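FOR IMMEDIATE RELEASE

Vornia Citizenship Network Celebrates Passage of H.B. 3746

New state law opens local grants for naturalization help and sets plain rules for anyone offering immigration services for pay

FIGUEROA – The Vornia Citizenship Network is thrilled to announce that H.B. 3746, the Neighbors to Citizens Act, has cleared both chambers of the legislature and is on its way to the governor's desk. The bill passed the Senate on Monday after a long evening of debate, with members of both parties voting yes.

H.B. 3746 creates a grant program that lets counties, libraries, and nonprofit groups help lawful permanent residents get ready to apply for citizenship. Grants can pay for English and civics classes, for help filling out the application, and for legal screening by an attorney or an accredited representative. The law leaves federal immigration rules exactly where they are. Congress decides who may become a citizen. What a state can do is help people who already qualify get through the paperwork, and we are delighted that ours has chosen to do it.

Plenty of green card holders in Figueroa have been eligible for years and have never applied. Some worry about the English test. Some can't take a weekday off to see a lawyer in the city, and others have an old traffic case or a long trip abroad on their record and are afraid to ask what it means. Under the new law a county can bring that legal screening to a library or a school on a Saturday, which is when most of the people we hear from are free.
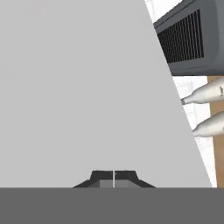 Covadonga Montes said she cried a little when the Senate tally was read, and then got on the phone to tell her Thursday civics class, "because they wrote more letters on this bill than anybody, and they deserved to hear it first." She added that several of her students can't vote yet but sat through every public hearing anyway, and that she hopes to see them sworn in before the next state election.

The second half of the bill deals with fraud. Too many families have handed over their savings to a "notario" or a consultant who had no right to give legal advice, and some of them ended up with a denied case and no refund. H.B. 3746 requires anyone who charges for immigration form help, and who is not an attorney or accredited representative, to do the following:

Give the customer a written contract in English and in the customer's own language
Post a sign stating that they are not a lawyer and cannot give legal advice
Return all original documents on request, even if a bill is unpaid
Allow the customer to cancel within 3 days and get a full refund

Customers who are harmed can sue in small claims court, and the attorney general can seek penalties for repeat violations. Earlier drafts had only the penalties. The right to sue was added in the House after testimony from families in Figueroa – a big improvement, and one we fought hard for!

The bill went through 2 rounds of amendments. We did not get everything. A section that would have helped pay the federal filing fee for low-income applicants was taken out in the Senate, and we will be back next session to ask for it again. We are also watching the match requirement, which asks counties to put up part of the money for each grant. Smaller counties may find that hard. The final text does let them count donated space and staff time toward the match, and we thank the members who pushed for that change.
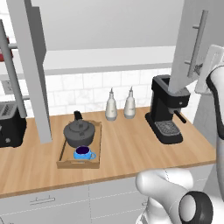 Dark gray kettle and bright blue cup on a wooden tray.

If the governor signs the bill, the first grant applications are expected to open in March. The Vornia Citizenship Network plans to apply with a proposal to offer free application help to 400 residents in the first year. Our intake team will book appointments through Skedex, so people can pick a time from their phone in the evening, and callers who prefer to talk to a person can still do that.

Residents do not need to wait for the grants to get started. Anyone thinking about applying can begin now by gathering their green card, a list of home addresses and jobs for the past five years, and the dates of any trips outside the country. People who have ever been arrested or cited should talk to an attorney or an accredited representative before sending anything in, even if the case was dismissed.

We are so grateful to everyone who called, wrote, testified, or rode the early bus to the capitol. Please call the governor's office this week and ask for a signature on H.B. 3746. It takes a couple of minutes, and staff do keep track of the calls.

About the Vornia Citizenship Network

The Vornia Citizenship Network helps lawful permanent residents in Figueroa prepare for naturalization through classes, form help, and referrals to qualified legal counsel. The network is nonpartisan and does not endorse candidates.

Media contact: Covadonga Montes, Vornia Citizenship Network, Figueroa. Interviews available in English and Spanish.

###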